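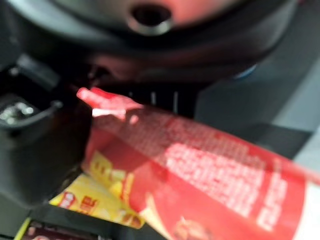 I spent most of the evening teaching the arm to pick snack packets out of a pile, and I think I finally have the feel of it. You steer with the hand controller, go slow, and try to catch just a corner — squeeze the middle and the whole packet slides off sideways! I saved 77 good runs before my wrist gave up (the Nellden guide would like 201, bless them), so the rest can wait until after supper.

Contact | © Trakeck Notes | Back to top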